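Skinditz Hand-Held Gripper, Yellow Jaw Version
Setup, care and spare parts
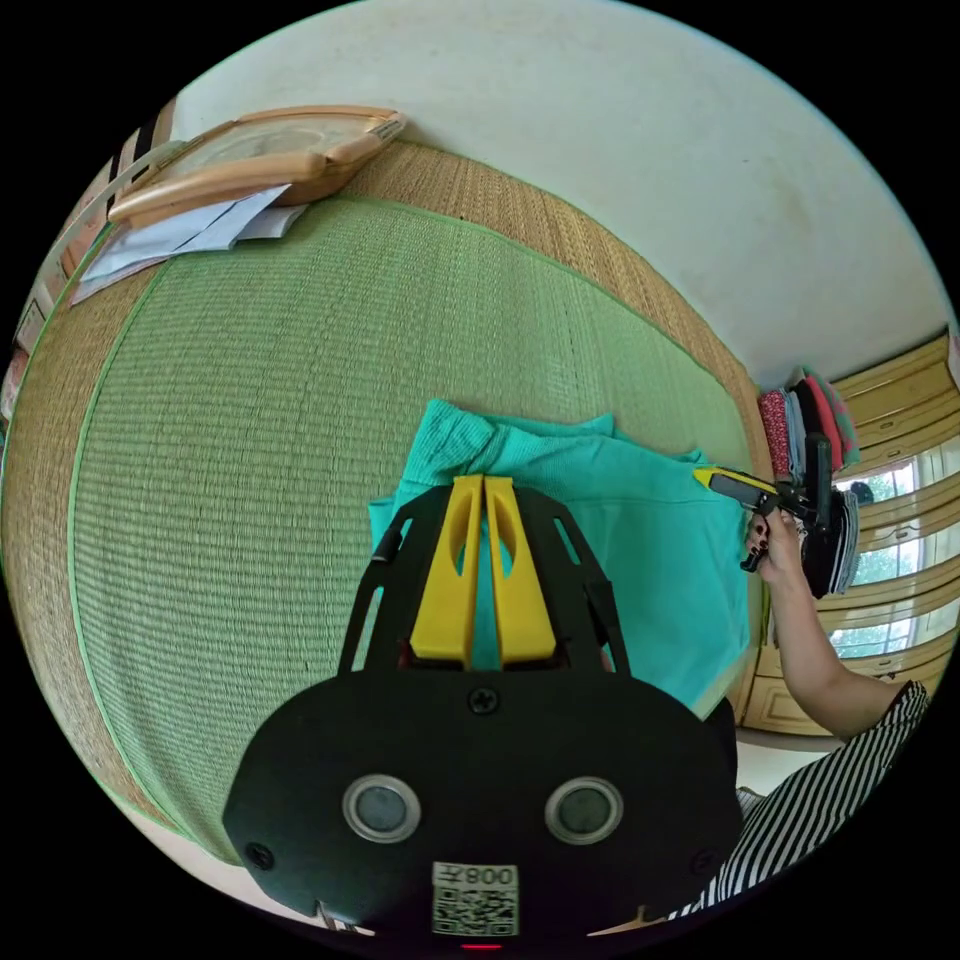
Two grippers on a towel-weight knit, tatami mat underneath. The near one is unit 008左.

Hi, I'm Zerrin Güler, and I look after the hand-held grippers at Bredeck. This page started as the care sheet I used to tape inside the carry cases, and it kept growing, so now it lives in the shop listing where people can find it! If you already own a pair, skip down to the part you need. If you're thinking of buying one, read the whole thing, because the upkeep is most of what you're signing up for.

What you get

The unit comes as a single left or right, or as a matched pair. I'd go for the pair if you plan to do anything with cloth – folding a sweater with one gripper is a good way to lose an afternoon. Each one has the black body, two yellow jaws already fitted, a pair of spare jaws in a paper sleeve, the cable, and a small bag of screws (more on those in a minute, they are not all the same length). Left and right are marked on the sticker with the QR code, 左 for left and 右 for right. The bodies look so alike that I still check the sticker every single time.

First setup

Charge it fully before you do anything else. Then set it on a flat surface, jaws pointing away from you, and squeeze the trigger slowly all the way in and all the way out, 12 times. I know it feels silly. The slide comes from the factory with a fair bit of grease in it and the first few strokes spread that along the rail.

Now scan the sticker with the setup app, which is called Cluker. It pulls up the serial record and asks you which hand. Answer honestly and don't let somebody else scan the second unit at the same moment, or you'll end up with two lefts in the list. I've done it. The cure is to delete both and start over.

After that comes the zero. Close the jaws with nothing between them, hold, and press the button in the app until it says saved. Open them all the way, hold, press again. If the number on the screen wanders while you're holding still, something is loose and you should go look at the jaws before you go any further.

Fitting and changing the jaws

The jaws are flat plastic with a long oval opening near the middle. They're a wear part. Ours go for 3000 closes on fabric before I swap them, and the app keeps the count for you under the unit's name. Hard objects eat them faster, and anything with a zipper is murder on the inside faces.

To change them, turn the unit off and open the jaws as far as they go. Back out the two short screws at the root of each jaw, slide the old one straight up and drop the new one in from the top. The long screws in the bag belong to the frame – if you put a long one in a jaw it will go in just fine, and then it will scrape the slide and you'll be writing to me for a new one. Tighten by hand with the little driver until it stops, and leave it there. Plastic doesn't like being cranked on.

Always change both jaws together. A new one next to an old one meets crooked, and thin cloth slides right out of the corner. Then redo the zero!

Cleaning

Lint, lint, lint. If you work with towels and knits you'll find it packed into the roots of the jaws and into the corners of the black openwork frame. I use a soft paintbrush, dry, with the unit held upside down so the fluff falls out and away from the slide. A can of compressed air seems like a great idea, and all it does is blow everything deeper in.

The two round glassy openings on the back get a clean microfiber cloth and nothing else. Don't use your sleeve, please. If there's a greasy thumbprint (there's always a greasy thumbprint), breathe on it and wipe from the center out. Leave the small screw above them alone. It holds the cover, and the seal underneath does not like to be disturbed.

For the body, a damp cloth with a drop of dish soap works. Keep it off the sticker. The printing holds up well enough but the edges start to curl, and once the QR code is wrinkled the app gets very stubborn about reading it. I have a drawer of blank ones and can print you a replacement if you send me the unit number.

Greasing the slide

Every 49 hours of use, says the app, and I stick to it. One dab of the Soylu white grease the size of a grain of rice, then work the trigger back and forth until you can't see it anymore. More grease only gives the lint something to stick to. I did our whole shelf in December and three of them had so much old gunk on the rail that I had to wipe them right down with a cotton swab first, so if you bought yours used, start there.

Things people write to me about

Jaws don't close all the way. Nearly always lint at the root. Brush it out, then redo the zero. If there's still a gap, look for a screw head standing proud.

One jaw moves, the other lags. The small link inside has worn. Stop using the unit and order part 433, which comes with both links and the pins. It's a ten-minute job once you've done it before, and it was most of an evening the first time for me!

Squeaks on the way in but not on the way out. Grease. It can also be a hair wrapped around the slide, which you'll only find with a bright lamp and some patience.

App says the unit is missing. Check whether it's been registered under the wrong hand. Then check the cable, and try the cable from the other unit.

Trigger feels gritty after working on the floor. We do a lot of our cloth work on mats, and bits of straw get everywhere. Brush, squeeze, brush again. If it's still gritty after that, send it in. Please don't oil it, because oil runs down into the body.

Storage

Jaws slightly open, trigger relaxed, stood up in the case with the foam block around them. Storing them clamped shut on something puts a bend in the plastic. Keep them off the windowsill too.

Ordering spares

Jaws come in pairs, yellow only for now. Screws come as a full bag. Links are part 433, and the grease is sold by the tube. Put your unit number in the notes box so I can send the right hand where it matters – the jaws are the same left and right, but the frame isn't. Orders go out on Friday, and if yours comes in that morning before I've done the packing, I'll do my best to squeeze it in.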